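The Tidy Hallway Will Not Save You

Every February the same promise comes around again. Your mornings are a mess, says the ad, because your keys don't have a home. Buy the home. It costs 48 dollars with shipping, it has hooks and a tray, and once it is standing by your front door you will leave the house on time with a clear head.

I have bought the home more than once. I own a wall rack from Valtonen, a felt-lined bowl whose maker I've forgotten, and a thing from Bulomer that was supposed to hold mail and now holds batteries that may or may not be dead. I am late just as often as I was before I owned any of them.

So when Elevano, a company that sells entryway furniture and little else, announced that people who set up what it calls a "landing zone" save up to 200 hours, I wanted to know two things. Over how long? And who counted?

The first answer took four emails. The figure covers a working lifetime, a phrase that didn't make it onto the poster. The second answer was Weltbridge, a consumer research outfit that Elevano paid to run a survey. Weltbridge asked 181 people how much time they spent looking for things in the morning, then asked them to guess how much less they would spend if everything had a place. They guessed less. I'd have guessed less too.

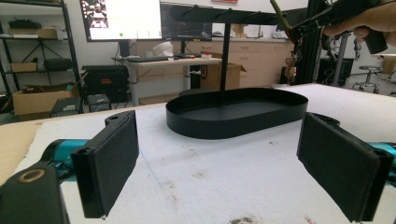 A guess about a better version of yourself is worth very little. Ask me in the evening how I'll behave tomorrow and I will describe a man who gets up at the first alarm, eats an egg and walks to the train. He has never once shown up.

Irja Miettinen spent most of her career studying household routines before she retired, and she was patient with me on the phone even though I called during her lunch. She thinks the whole business starts from the wrong end. "People remember the morning they lost the keys," she said. "They tell that story for years. The other mornings, when they were late because they sat on the bed with one sock on, don't make a story."

She once had families keep diaries of the hour before they left home. Lost objects came up, though far less than she had expected. What filled the pages was waiting: for the bathroom, for a child to agree to a coat, for somebody to finish a sentence. You can't hang any of that on a hook.

I asked whether a tray by the door does any good at all. She said of course it does, a little, for people who already put things in trays. She keeps hers in a coat pocket.

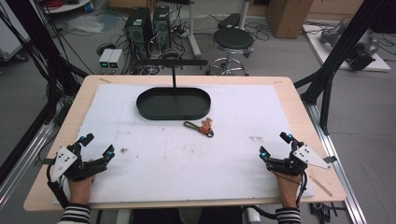

The trade has an answer to this, and in fairness I should give it. Zulkifli Santoso sets up apartments for people who have just moved and don't want to face the boxes alone. He charges by the half day and his clients seem to like him. His view is that the object matters less than the moment of buying it. Someone who spends money on a stand has made a small public vow, and for a while they keep it.

How long is a while? He laughed and said that depends on the person. I pushed. He admitted that when he goes back to see a client, the surface nearest the door is usually full. Coupons, sunglasses, a tape measure, the spare charger. The keys are in the kitchen.

"Then I clear it and we start again," he said. I pointed out that this was also a pretty good description of his business. He didn't disagree.

I don't think Santoso is a fraud, and I don't think the people at Elevano are either. Some of what they sell is nice to look at, and a hallway that is nice to look at is worth paying for if you have the cash. My complaint is with the arithmetic. Once a thing is sold on hours saved, it ought to be judged on hours saved, and I can't find anyone who has stood in a hallway with a watch.

So I did it myself, badly. For two weeks I wrote down when I meant to leave, when I left, and what had happened in between. I am one man with a notebook, and I'd be suspicious of anyone who drew a chart from it. But the keys caused trouble exactly once, on a Thursday, when they were in the door. The outside of the door.

The rest was the phone, mostly. I would pick it up to check the weather and put it down knowing a great deal about a divorce in another state. There was also a long stretch looking for a jacket I was wearing.

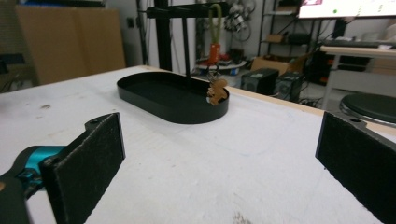

The table, nearly bare.

Miettinen, when I read her my results, was kind about them. She suggested getting up earlier. I told her I would think about it, and she said that was what the families in her study used to say.

The Valtonen rack is still up. It has a dog leash on it. We don't have a dog at the moment, but the leash is easy to find.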